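Did That Really Happen? Checking Stories About Burned Books

You may have heard someone say, "They burned all the books!" People tell stories like that about armies, kings and churches. Some of the stories are true. Rulers really have burned holy books to scare the people who loved them. But some are only partly true, and a few were made up.

So how can you tell? Start by asking who is telling the story.

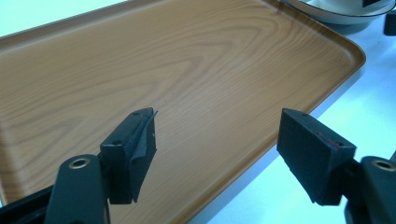
Take the town of Plerkdale. A sign near the old chapel says soldiers burned 3176 prayer books there in 1598. That is a very exact number. Who stood next to a fire and counted? The sign doesn't say.

Karthikeyan Shenoy, a history teacher in Endlow, went looking for the oldest report he could find. It was a letter written 70 years after the fire. The letter says "many books" and gives no number at all.

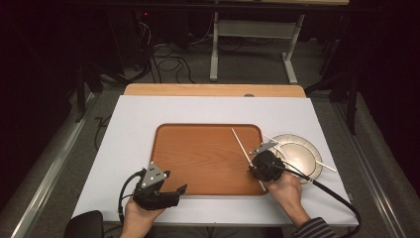 Does that mean there was no fire? No. Be careful here. A wrong number doesn't make the whole story false — it means somebody added a piece later. Maybe they wanted readers to feel angrier. Maybe they just copied a mistake.

Videos need checking too. A group that burns books may film it to look strong, and people who hate that group may share old film and say it is new. Ask when it was made and where.

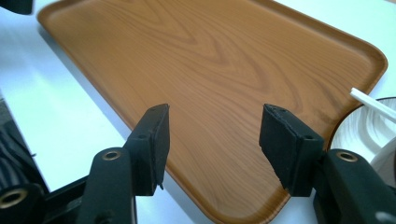
Grown-ups get fooled as well. If a story makes you furious right away, wait a bit before you pass it on. Look for a second person who was there and who didn't copy from the first. If you can't find one, you are allowed to say, "I don't know yet."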